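Clikstead Hand-Held Gripper Kit: Assessment for Shared Workshop Use

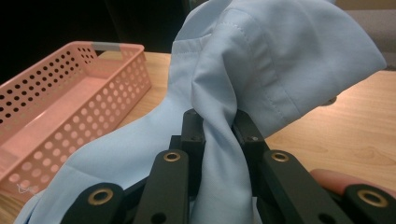 Reviews / Tools and Kits

The Clikstead kit is a hand-held parallel-linkage gripper intended for builders who wish to record handling tasks by hand before committing to a motorized arm. It is supplied unassembled. This review covers assembly, operation and suitability for a shared workshop, and was prepared following a February build at the Ongart workshop. The kit was purchased at the regular price.

Assembly

The linkage consists of flat black bars joined at pivots, with brass-coloured bushings set into the bar ends. The bushings are a press fit, and members are advised to use an arbor press or a bench vise with soft jaws. A hammer is likely to seat them at an angle, and a bushing that has gone in crooked is difficult to remove without marking the bar. The printed instructions show the left and right bars in the same drawing and do not label them. Builders should lay out both sides on the bench and compare them before pressing anything into place.

Assembly required 2 evenings. Most of the second was spent adjusting the pivot screws, which bind if overtightened and allow the fingers to rack if left loose. A small quantity of medium-strength threadlocker is recommended and is not included.

Operation on Fabric

Clothing is a demanding test for any gripper, and a light blue button-up shirt was among the articles handled. The upright fingers took up a narrow gather of cloth between them, with the remainder of the shirt folding over the tool and onto the table. Seams with double rows of stitching offer a firmer purchase than a single layer of cotton, and operators will find it useful to begin there. A pink perforated basket served as the destination for folded articles.

The rounded fingertips are kind to fabric. They are less satisfactory with thin, flat items such as a single handkerchief, for which the Kadska rubber finger covers (sold separately) are a worthwhile addition. The covers were fitted for part of the trial and improved the hold on smooth cloth noticeably.

The tool weighs 600 grams with its mounting plate attached. This is acceptable for short sessions, although the weight sits well forward of the hand. Persons with smaller hands may prefer to steady the side of the linkage with a finger, taking care to remain clear of the moving joints.

Documentation and Software

Recordings were managed with Esenora, an open package maintained separately from the kit. Installation was straightforward. The default settings assume rigid objects, and the closing threshold must be lowered for textiles. The relevant setting is described in an appendix and should be moved to the main guide.

Durability

After 900 open-and-close cycles, slight play had developed at one outer pivot. Retightening corrected it. The matte finish on the bars showed light rubbing where they cross. Spare bushings may be ordered individually.

Recommendation

The kit is recommended for shared workshops that have access to a press and a member prepared to oversee the pivot adjustment. Home builders without a press should order the pre-bushed version. Rating: 4 out of 5.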